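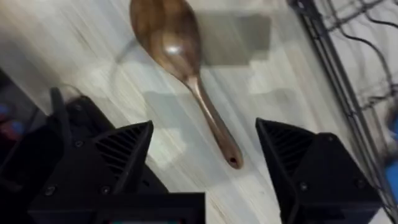 How do I look after a wooden spoon with a polished finish?

Wash it by hand in warm soapy water soon after you've used it, dry it with a tea towel and stand it somewhere airy until the next day. Keep it out of the dishwasher. Oil it when the wood starts to look dull or feels rough.

More details from the original poster

Posted by Hậu Đinh in Kitchen and Table

I've been given a dark wooden spoon, walnut I was told, and it came with a nice shine on it. Up to now I've only had cheap beech ones which I put in the dishwasher and threw out when they split, so I've never oiled anything. I'd like this one to last.

A few things I'm not sure of. There was no label, so I don't know if the shine is oil, wax or some kind of varnish. Does it matter? I cook a lot of tomato sauce and curries and I'd like to know if I can use it for those or if I should keep it for serving. I also have half a bottle of olive oil that's past its best and wondered if that would do for the wood. Last thing, it has a hole in the handle. Is it better hung up than kept in a pot with the others?

We have hard water here in Brekadgate if that makes any difference.

Ilona Csizmadia
Member, 213 posts

I've had wooden spoons in daily use for years, two of them walnut, so I'll go through your points in order.

The finish does matter a bit. Put a drop of water on the back of the bowl and leave it for ten minutes. If it beads up and wipes away with no mark, you may have a varnish or a good coat of wax. If it leaves a dull patch, it's most likely oiled. A varnished spoon doesn't need oil and won't take any in, the oil just sits on top and goes sticky. If it's varnished and you use it in hot pans, keep an eye on it. Once varnish begins to flake I would sand the whole lot off and start again with oil. It isn't a perfect test but it will tell you enough to be getting on with.

Don't use the olive oil. It never dries and after a while it smells stale. The same goes for sunflower and vegetable oil. You want food-grade mineral oil, sold for chopping boards, or a drying oil such as pure tung or food-grade raw linseed. Don't buy boiled linseed from the paint aisle, as it often has metal driers in it. Walnut oil works too but leave it alone if anyone who eats with you has a nut allergy.

For mineral oil:

Wash the spoon and let it dry overnight. It has to be properly dry.
Put a small amount on a clean cloth and rub it all over, including the end of the handle and the inside of the hole.
Leave it for a few hours.
Wipe off whatever hasn't gone in and buff it with a dry cloth.

A new spoon can take two coats. After that I do mine every month or so, less in summer. If you use linseed or tung, leave it several days between coats, and lay the cloth out flat outdoors to dry before you bin it. Oily rags from those can heat up by themselves and catch fire if they are bunched up.

Tomato sauce and curry are fine. Turmeric will stain a pale spoon yellow but on dark wood you'll hardly notice it. What does the harm is leaving the spoon standing in the pan for an hour, or in the washing-up bowl. Stir, take it out, rest it on a saucer. The bottom of the bowl also tends to go black if you lean it on the rim of a hot pan over gas.

Hard water can leave a whitish bloom on dark wood. Wipe it with a cloth and a little white vinegar, rinse, dry it straight away, and oil it again when it's dry.

Hang it if you've got a hook. It dries more evenly. A pot is all right too as long as you put the handle end down and there isn't water sitting in the bottom. Mine had a puddle in it once and the ends of three handles went soft and grey before I looked.

Võ
Member, 13 posts

I just wash mine and dry it. Never oiled any of them and they're OK, though they do look a bit dry I suppose. I use mine for everything, including scraping the pan. If it goes furry after washing, rub it down with fine sandpaper.

My mum boils hers to get smells out. I don't know if that's good for them.

Ilona Csizmadia

Boiling can crack them, so I wouldn't do it with a walnut one. For smells, rub it with half a lemon and a bit of salt, leave it for five minutes, then rinse and dry. Bicarbonate of soda made into a paste also works, but test a small spot first. It can darken some woods.

Võ is right about the sandpaper. The furry feel is the grain lifting when it gets wet and it happens to most new spoons. Use 240 grit or finer, go with the grain, wipe off the dust and oil it. After two or three rounds of that it mostly stops. I'd leave the sandpaper alone if your water drop test points to varnish, as you'd only get a patchy spoon.

Hậu Đinh

Thanks both. I did the water drop and it left a dull patch after ten minutes, so I'm taking it as oiled. I picked up a bottle of Banitz board oil from the hardware shop in Asdale, it says food safe on the back and mineral oil is the only thing listed. I've put the first coat on and it's gone a bit darker. I did the hole with a cotton bud.

I'll put a hook up by the cooker.

Ilona Csizmadia

Put the hook a bit away from the cooker if you can. Steam and heat right over the hob will dry the oil out of it quicker. The side of a cupboard is a good place. The darker colour is normal and it should settle down within a week or so.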